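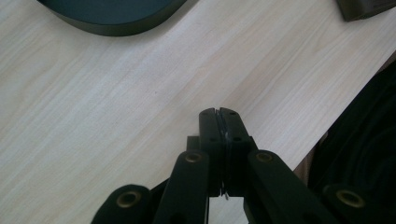

A wooden tabletop is the flat upper part of a table, made wholly or partly from wood, on which people eat, work or put things down. It is the part of the table that receives most of the wear, and for this reason its material and its finish are often chosen separately from those of the legs. Tabletops in light-toned woods have usually a quiet appearance, in which the grain is the main decoration. The grain may run as thin, closely spaced lines, with a few darker bands between them and a faint pinkish or greyish tint in the stripes, and a soft sheen appears where light falls on the surface. On such a pale ground dark objects stand out strongly, for example a round, nearly black plate or tray, or a piece of black cloth at the side.

Construction

The simplest tabletop is a single wide board, but boards of sufficient width are costly and they bend easily. Most solid tops are therefore made of several narrower boards glued together edge to edge. Wood becomes wider in damp air and narrower in dry air, while its length changes very little. The maker must leave room for this movement. The top is commonly held to the frame with small wooden or metal fastenings which can slide a little – a top that is fixed rigidly on all sides may split along the grain in the first heated winter.

Veneered tops consist of a thin sheet of wood glued over a board of another material. They move less than solid tops and weigh less, but they can be sanded only very lightly. From above it can be difficult to tell the two types apart. The edge gives more information: on a solid top the lines of the grain continue over the edge, and on a veneered one they usually stop there and a separate strip begins.

A thickness of 26 mm is found on many solid tops for the home. Thinner tops are made as well, often with a bevel on the underside so that the edge looks lighter.

Woods and colour

Among the pale woods used for tables are ash, birch, maple, beech and some kinds of pine. Beech has by nature a slightly pink tone. Pine is soft and takes marks from cutlery or from a pen pressed hard on paper. Nearly all pale woods become more yellow with light and age. The change is slower under finishes that contain a small amount of white pigment. The Graretti workshop, which produced dining tables in ash and beech, offered such a finish under the name Dredumico, and the word was later used by some of its customers for any whitened table.

An object left for a long time in the same place, such as a dish or a lamp, can leave a shape in the colour of the wood below it. In many cases this shape becomes weaker when the surface is exposed to light again.

Finishes

Oil goes into the wood and leaves the surface open to the touch. It must be renewed from time to time, on a family dining table perhaps every 9 months. Hard wax oil gives more protection against water and can be repaired in one spot. Varnish forms a closed film and resists spills well, but damage to the film is not easy to hide. Soap finish is traditional on pale woods in the northern countries, and keeps them light in colour.

Care

For daily cleaning a soft cloth, slightly damp, is enough. The cloth should follow the direction of the grain, and the surface should be dried afterwards. Hot pots are put on a mat or a trivet. Spilled wine or coffee should be wiped within about five minutes on an oiled top.

Small rings left by glasses on an oiled table can often be removed by sanding lightly with 200 grit paper, always along the grain, and oiling again. The Hailu furniture guide advises to treat the whole top after this and not only the ring – a single fresh patch remains visible in low light. Dusto, a dry cleaning cloth sold for wooden furniture, is mentioned in the same guide as suitable for varnished tops only.

See also: Table, Wood grain, Veneer, Wood finishing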